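Onivano opens its weekday cooking room to beginners this April

Anyone who has ever stood in front of a stove wondering where on earth to begin (and we have all been there!) is warmly invited to Onivano's new beginner course, held at our kitchen room in Viltimberg and open to cooks of every age.

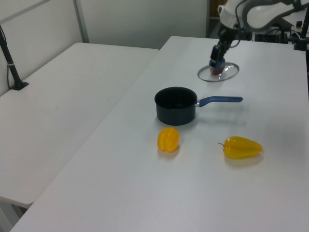 VILTIMBERG, 10/02/2020 – A navy saucepan with a long blue handle, a clear lid and a couple of yellow peppers are all it takes to get going, and that is very much the spirit of the course, which runs for eight evenings with six places at each one. Every supper is planned to fit in a single pan, starting with Bălan pepper stew.

"I learned to cook in my aunt's kitchen with one pot and plenty of patience, and I would love for our guests to feel just as much at home," said Marius Iordache, who will be teaching all of the evenings himself.

Kitchenware shop Zirkico is kindly lending the pans. Places can be reserved at the Onivano front desk.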